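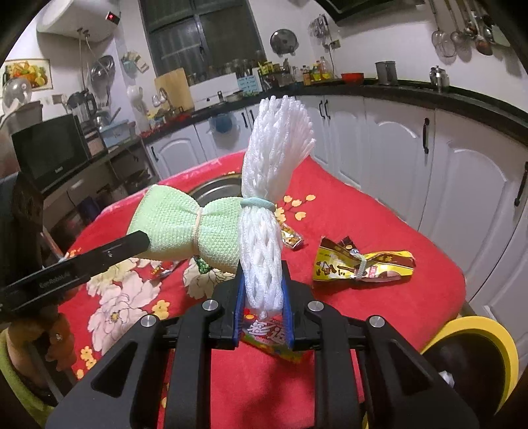 A gripper holds a foam fruit net at a kitchen table. Software from Worside is meant to help robots with soft, crumpled things like these.

Anyone who has ever cleared a table after a long evening of snacks knows that wrappers have a mind of their own, and the people at Worside have spent a good part of the year thinking about exactly that. In June the small software company released Paucar, a planning tool that helps a robot decide where to pinch something light and floppy, and how far to open its fingers before it lets go over a trash bin.

The new version was trained on 886 short recordings of tidying up made with hand-held grippers in ordinary kitchens, with 152 more kept aside for testing. Nelly Sánchez, who leads the planning work from the company's office in Clolholm, is very fond of the wrappers. "A cup looks much the same from one minute to the next," she said over a late-morning coffee. "A candy wrapper you have to look at all over again, every single time, and the old planner just didn't bother." 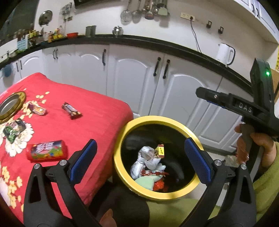
The old planner picked its grasp once and stuck with it, all the way to the bin. Paucar checks again as the fingers close — and once more before release — so a wrapper that has slipped or folded gets a second try. The two extra checks add 178 milliseconds to each pick, a delay Sánchez says she can happily live with.

Leidy Sotelo looks after Indarus, the viewer that lets the team play back a recording next to the plan the software would have chosen. She has added a way to flag the moments where the two disagree, and she would dearly love to hear from other groups who try it. Both tools can be downloaded from Worside's website, and a version of Paucar for two arms is next on the list.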